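Search this community
Search for topics, guides, members

Policy keeps choosing the wrong arm after 200 demonstrations. More data, or different data?

orka_bench
Posted Tuesday, 16:10

Hello all. I am collecting demonstrations by teleoperation for a two-arm humanoid at a table. The task is small: three cubes, put them on the pad one by one in the order the operator hears. I have 200 good episodes and a policy trained on them. It reaches for the cubes quite nicely, but it very often sends the right arm to a cube which is nearer to the left hand, and then it stops in the middle, as if it waits for something.

I looked through the recordings and each episode seems fine to me. All are successful, because I deleted the failures. My operator is right-handed and I asked her to work in a natural way. The cubes start in the same places, with a few centimetres of difference from my placing them by hand.

My manager at Luik proposes that we simply record until we have 3098 episodes, which is the size of our older set for drawer opening. Before I ask for so many hours of operator time, I would like to know if this is the correct direction. Also, should I keep the failures or not?

Shares: 4

Drestadent
Posted Tuesday, 18:45

Please do not record 3098 of the same thing. I made this mistake with a sorting task last August and the policy became very confident and still wrong.

From your description I think there are two problems mixed together.

First, the choice of arm. "Natural" means that a right-handed person uses the right hand whenever it is possible, so your data says "right arm" also for places where the left would be better. The model copies this. Write a simple rule and give it to the operator on paper. Ours was: a line down the middle of the table, left of the line is for the left arm, right of the line is for the right arm, and if the cube is on the line then the operator follows the instruction on the screen, which we change from session to session. It feels stiff for the first hour. After this the operators stop complaining.

Second, the stopping. Look at what the idle arm is doing. If your operator sometimes rests it far away, sometimes holds it ready with open fingers, and sometimes lets it drift, the model sees many different answers for the same moment. Choose one waiting position and keep it. Also cut the pauses at the start of the episode, when the operator is still thinking. A policy learns to wait very easily!

For the start positions, do not place by hand "a little different". We print a sheet with 16 positions and draw the colours by lot before each episode. Record 10 episodes for each position before you train again, and look at which positions fail. Then add episodes only there.

Reply
Share

cubecollector
Posted Tuesday, 19:20

more data always helps, storage is cheap. I would just record more and let it train longer

Reply
Share

Jeser
Posted Tuesday, 21:05

I agree with Drestadent about the arm rule, and I can add something about the failures, which was not answered yet.

Do not delete all of them. A drop followed by a good recovery is very useful, because your policy will also drop cubes and it must know what comes next. Keep these and give them a label. What I delete is an episode where the operator gives up, or where somebody's hand enters to move a cube. I keep a column in the session sheet with only three words: clean, recovered, discard. The operator fills it directly after the episode. If you do it in the evening from the video you will be tired and mark everything as clean (I did so).

Check also that your head camera sees both grippers during the grasp. With two arms over a small group of cubes, one wrist can hide the cube that the other hand should take. I go through some frames from each session only for this. My own cube task looks like yours, and a frame I am content with is this one:
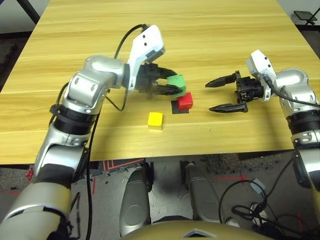
Green cube in the left gripper, right gripper open, red and yellow cubes still in view.

If the cube is hidden behind the wrist in many of your frames, move the group a little towards the robot before you record again. It costs one afternoon, and it is better to do it before the new episodes than after.

One more small thing. Mark the position of the robot's base on the floor. Ours had moved between two sessions and I needed a week to understand why the older episodes did not fit with the newer ones.

Reply
Share

3 replies
Subscribe to our newsletter for a weekly selection of topics. You can unsubscribe at any time.
We use cookies to remember your login and your reading settings. Accept / Manage choices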